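# Getting an arm to put a gear on a peg 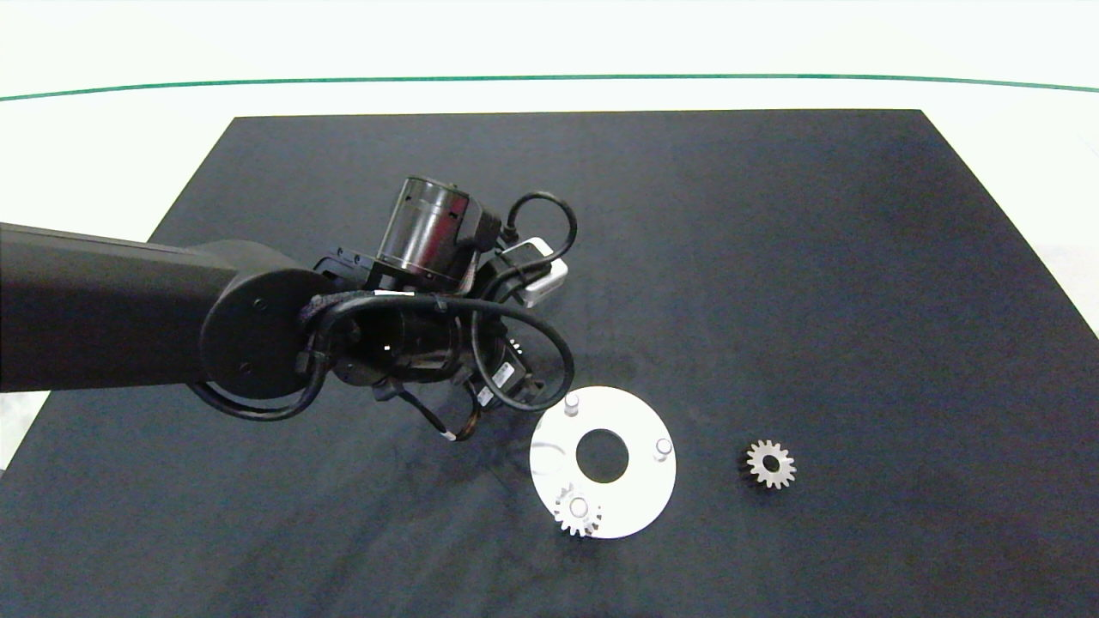 A reader in Cledton wrote in to ask when any of this will fold her towels, and said she had seen a video where it already did. Fair question. The video was probably sped up, and there was probably a person just out of shot with a second towel.

My answer is that I don't start people on towels. I start them on gears, the dullest job on any shop floor, and one that people still do faster than an arm while thinking about lunch. If your arm can't do this, keep it away from your dishes.

## What you need

- An arm with a two-finger gripper
- A flat plate with three upright pegs
- Small spur gears that fit them
- A dark, matte mat, so the camera has something to tell silver apart from

## Steps

1. **Lay the plate flat and leave the gears loose beside it.** Keep everything well inside the arm's reach. Mine gets vague near its limits, much like me.
2. **Teach the pick first.** Close the fingers on the outside of the teeth, lift, put it back. Do this 200 times before you let a peg into the story.
3. **Come in from straight above.** Stop just over the peg and check that bore and peg line up. Cameras are bad at this, because the gripper hides the one thing you want to see.
4. **Lower slowly and let it wiggle.** A small spiral search beats perfect aim. Set a force limit or you will be buying pegs.
5. **Let go, then back off straight up.** Half my failures were good placements knocked loose on the way out.
6. **Move the plate a little and run it all again.** This is where the swagger ends.

## How mine did

I used the Galtent controller with the Maurya planner on top. Over 549 tries in November, 323 gears ended up seated. That's almost 60 percent, a rate that would get a human sent home by ten in the morning.

Most misses were at step 4. Meshing 2 gears was worse, as the teeth have to agree with each other as well as with you.

The shop in Nellemmont that sold me the pegs still fits theirs by hand. They've asked me to let them know.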